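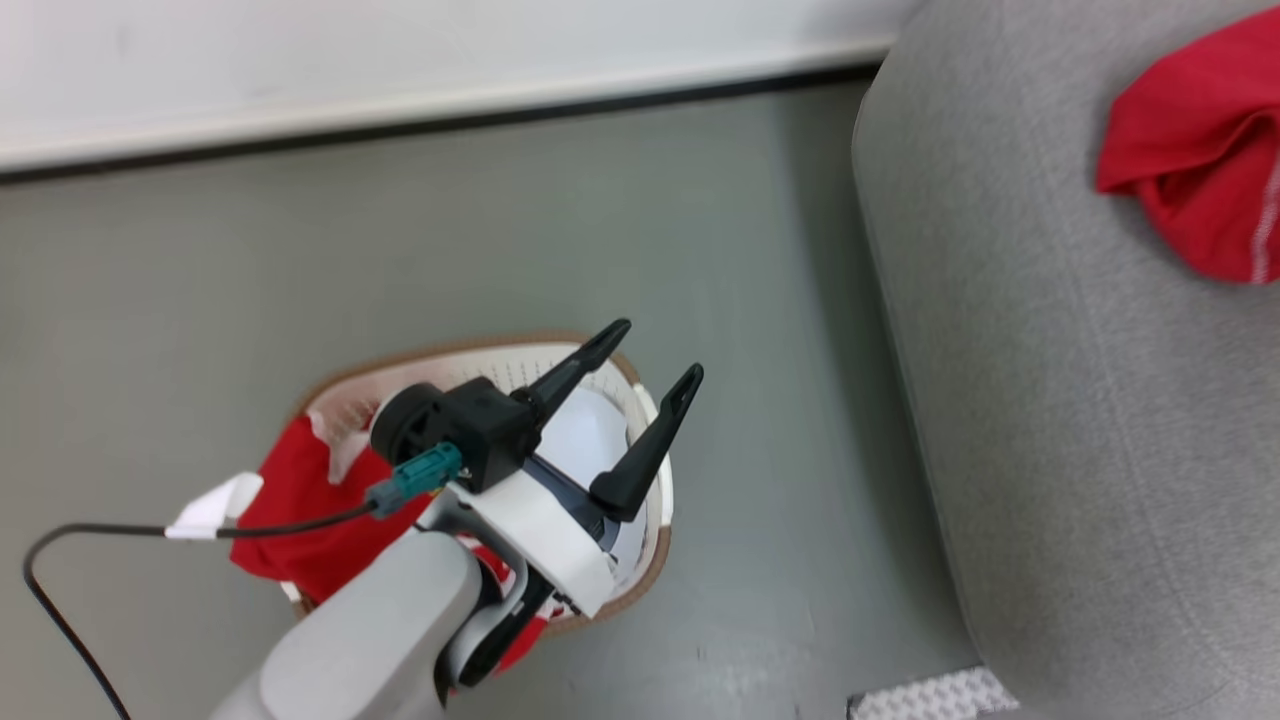 Robot arm with the gripper fingers open, seen from above.

Home Products Clinicians Newsroom Contact

Reading time: 3 minutes

Braltier Reports 12-Month Follow-Up Data for Ratirow Hinged Knee Brace

DRAVECK, November 2024. Braltier, a maker of orthopedic braces and supports, today released 12-month follow-up data for the Ratirow hinged knee brace. The brace is used by adults with osteoarthritis affecting mainly the inner (medial) compartment of the knee. The follow-up enrolled 230 patients who were fitted at outpatient orthopedic clinics and were not scheduled for surgery at the time of fitting.

Medial compartment osteoarthritis is a gradual loss of cartilage on the inner side of the joint. Patients commonly report pain on stairs and after standing. Initial treatment usually consists of exercise, weight management and oral or topical pain medication. An unloading brace applies a mild outward force at the knee and moves part of the load toward the outer compartment.

The Ratirow brace uses a single upright with a geared hinge on the outer side of the leg and two straps that cross behind the knee. Unloading force is set by the clinician with a hex key in steps of one degree. Patients can change strap tension themselves but cannot change the hinge angle.

Of the patients enrolled, 88 percent completed the 12-month visit. Mean pain on walking, recorded on a 100 mm visual analog scale, was 23 mm lower at 12 months than at fitting. The follow-up had no control group, and patients continued their existing exercise and medication plans. The change in pain can therefore not be attributed to the brace alone.

"Wear time was the variable we wanted to understand," said Sabine Rieger, head of clinical affairs at Braltier. "A brace that stays in the closet has no mechanical effect. We recorded hours of wear through a sensor in the upright and compared them with what patients wrote in their diaries. The diaries were higher in most cases."

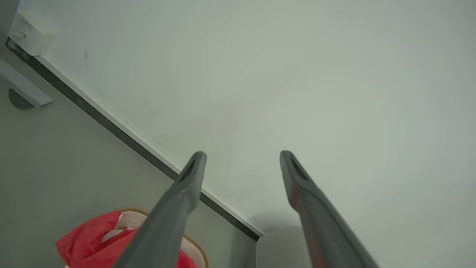

Skin irritation under the lower strap was the most common complaint. It was managed by refitting or by a change of liner. No case of deep vein thrombosis was recorded during the follow-up period. Patients with known vascular disease of the lower leg were excluded at enrollment.

Braltier has changed the lower strap in response. The new version is wider at the calf and has a liner that can be removed for washing at 40 degrees Celsius. It carries part number 1532 and fits all Ratirow braces already in use. Clinics can order it from March.

"Calf shape varies a great deal more than thigh shape in this group, and the old strap was cut for a fairly narrow range," said Eduard Murín, who leads product development. "The hinge and the upright are unchanged."

Fitting instructions have been revised to match. Clinicians should check strap position after ten minutes of walking and again at the two-week visit. The brace should not be worn during sleep.

The full data tables, including results by age group and hinge setting, are available to clinicians on request.

Media contact
Teresa Coughlan, Braltier Communications, Draveck

Recent news
Skála ankle support now offered in two additional sizes
Marjan Shojaei joins Braltier as regulatory manager
Rin Arai on measuring brace wear time outside the clinic
Revised cleaning guide for foam liners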